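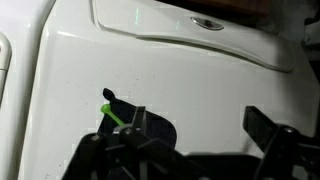

**Wanted: people who can clean the outside of a white appliance and mean it**

Aditz Turnover Cleaning, Clorkodmont. Part-time, two positions, start in October.

We clean furnished rentals between tenants. Kitchens, laundry corners, the hallway closet with the one mystery hanger. Most of our work comes from Wysocka Court and the Gritham Street buildings, where every unit was fitted out with glossy white appliances by someone who has presumably never owned one.

White shows everything. You may think you have wiped it, and then you crouch down and find a sprinkling of tiny dark specks across the front, well below the lid, at exactly the height where a new tenant will be standing with a phone out. We need people who crouch down.

## What you'd be doing

- Wiping down the fronts, tops and sides of appliances, including the narrow seam where two of them stand side by side
- Going around lids, rims, latches and handles with a soft brush, then a cloth, then your own suspicious eye
- Checking for small marks on handles and hinges and noting the ones that won't come off, so the tenant isn't billed for a stain that has outlived four leases
- Getting into the dim gap behind things, as far as an arm and a long duster will go (we don't move heavy appliances, and neither will you)
- Shelves and boards above the machines, which collect a gray felt that could be sold by the yard
- Filling in the checkout sheet in handwriting that another person can read

Floors and bathrooms are split evenly between the two people on the job. Ovens go by rotation. There is a chart, and the chart has never been successfully appealed.

## Who we're looking for

You don't need cleaning experience. You do need to be able to kneel, reach overhead and carry a supply caddy up 3 flights of stairs, as the Gritham elevator has moods. A driver's license helps but the bus stops right outside both properties.

It would suit someone who notices the faint shadow under a lid and wants to know whether it's a shadow or dirt. If you have ever cleaned a friend's toaster during a party, please apply and tell us how the friendship is doing.

It won't suit anyone who believes a shiny surface is a clean one. Gloss is very good at reflecting a window while hiding a fingerprint right next to it. Also, please don't come to us with a personal attachment to scouring pads. We've paid for one scratched panel already and would like to leave it there.

## Hours and pay

Shifts run from 9 a.m. to 2 p.m., mostly toward the end of the month, when everyone in Clorkodmont seems to move at once. Expect nearly 17 hours in a normal week. Sunday is always off.

Pay is $170 per full apartment, per person, with supplies provided. Studios are paid at the same rate, a policy we introduced in a generous mood and have decided to keep. Training is two paid shifts alongside one of the current crew, at the same money.

Gloves come in all sizes. Aprons come in one size, and it isn't yours.

## How to apply

Drop a note at the Aditz office on the ground floor of Wysocka Court, any weekday morning. Half a page is plenty. Tell us:

1. Which days you can work
2. Whether bleach, vinegar or scented sprays bother you
3. The last thing you cleaned that didn't strictly need it

Résumés are fine but we'll read the answer to number 3 first. Applications close at the end of September, and we'll call everyone back, including the people we can't take on.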